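Print this page | E-mail this page

Bralta Project -- Progress Report to the Hedberg Fund
Period ending October

Summary

The Bralta project is testing whether two-handed cloth handling can be learned from people using hand-held grippers, with no robot arm present during recording. This report covers the second recording period at the Sallcombe site. We have 1,052 usable recordings against a target of 2,000 for the full grant. Spending is in line with the plan.

Recording

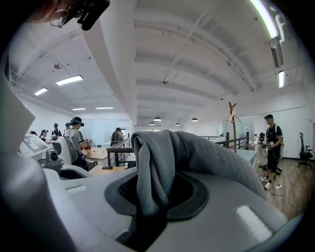
Camera placement took up the first part of the period. Each gripper carries its own camera, and a further camera views the work from the operator's head. The gripper camera takes in a lot of background, including ceiling beams, pendant lamps and people standing at other workstations. We had planned to crop this out. We now keep it, as fixed points like the lamps help us recover the path of the gripper when the cloth blocks the view of the table.

Operators work standing, with one gripper in each hand. The set task is to pick up a garment, bring it to an open position and lay it down. A recording is dropped if either gripper path has a gap that cannot be repaired. We dropped 112 this period, most of them for that reason.

The head view is our check on the gripper paths. The printed markers on the white housings give the position of each gripper relative to the operator, and having markers on more than one face means a turn of the wrist does not lose them all.

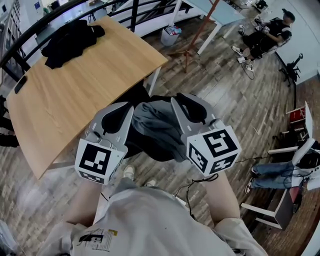 Garment set

Gray and black garments made up most of this period's work. Dark cloth is the harder case for the model, and we wanted it covered early -- folds show little contrast and one layer is easily taken for two. Light and patterned items from Besnard are on hand and will be used next.

Of the usable recordings, 700 have been labeled by step (reach, close, lift, spread, release). Labeling is slower than we budgeted. The lift step causes the most disagreement between labelers, mainly when a garment is still partly on the table while one gripper holds it.
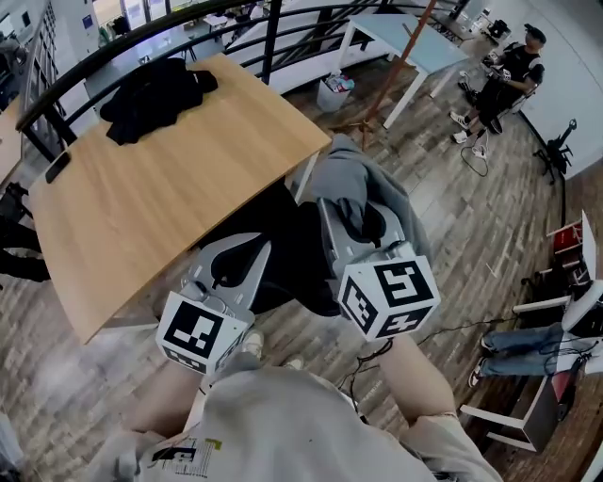 Prepared by the Principal Investigator, Bralta Project, Sallcombe

Results to date

The first model was trained on the labeled set only. It picks a sensible first grasp on most garments it has seen before and does poorly on new ones. The second grasp is the weak point. It often lands too close to the first, so the cloth bunches and does not open. We think the model needs the head view as well as the two gripper views, and that version is in training now.

We also compared recordings made with both grippers in view of each other against those where they were kept apart. When one gripper camera can see the marker on the other, the distance between the two is steadier from start to finish.
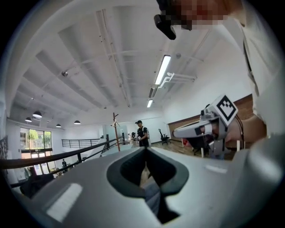 Photos: Bralta Project / Sallcombe

We have asked operators to start each recording by holding the grippers up so that this view is available at least once. It adds little time.

Next period

- Finish labeling the current set
- Start on the Besnard garments
- Report results from the three-camera model
- Continue recording toward 2,000

No change to the budget is requested.

Related items
Bralta: first period report
Sallcombe site: equipment list
Notes on step labels for cloth tasks

Contact the Bralta project office | Copyright Hedberg Fund | Back to top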